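Lefteris Liapis
December 2023

Spent the weekend going through every dish we own. Posting what I learned about gray marks on white bowls, because I threw out good ones for years thinking they were cracked.

Most of the gray lines inside a white bowl are metal. A fork or spoon is softer than the glaze, so the glaze takes a bit off it. What you have is a pencil line made of cutlery.

A scratch is different. Run a fingernail across it. If the nail catches, something has gone into the glaze. If it slides over, the mark is sitting on top and you can get it off.

Hair and lint fool me more than anything. Wipe first, with a damp cloth, before you go looking for cleaner. I have scrubbed at a cat hair.

What I use: a powder cleanser made for cookware, the kind with oxalic acid in it. Damp bowl, a little powder, make a paste, leave it for a minute, rub with a soft sponge. Rinse well, then wash with dish soap like normal. Gloves on. Do what the label says about time.

Baking soda works too, only slower. It took me 7 minutes of rubbing on one cereal bowl and the marks were lighter but still there. With the powder they went.

Things I stopped using: steel wool, the green side of the sponge, and a melamine eraser on anything shiny. They can dull the glaze, and a dull glaze picks up more metal the next time.

Big bowls are worse than small ones in our house. People stir and toss in them with metal spoons. The flat part at the bottom gets it first, then the walls where the spoon comes up.

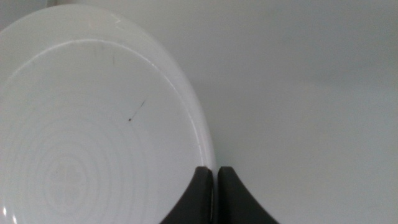 Do the faint rings in the bottom of a white bowl scrub out? If they are in the glaze or the clay they stay, and you should leave them alone.

I found that out on a Grellano serving bowl. Went at the rings for a good while before I read up on it. It has had those rings since September, when we bought it, and it has them now.

Spyros Kouris asked about crazing, the fine web of cracks you get in old glaze. Cleanser won't fix that. I don't put wet food in those anymore. One of ours holds keys and the other holds garlic.

He also asked about the dishwasher. Ours is fine with the plain white stuff. What did the damage was loading — bowls leaning on each other, with a knife handle rattling between them. I leave a gap now and run fewer at once.

For storage I put a paper towel between the heavy ones. The foot of a bowl is often unglazed and rough, and it sits right on the inside of the one below. If you stack 5 deep, the bottom one gets the worst of it. We went down to three.

Final tally for the cupboard: two chipped at the rim, gone. The Pirnora soup plates came up clean. One mixing bowl has a line that catches a nail, so it's a fruit bowl now.

Next up is the mugs. Coffee stains are a separate job and I'll do another thread when I get to them.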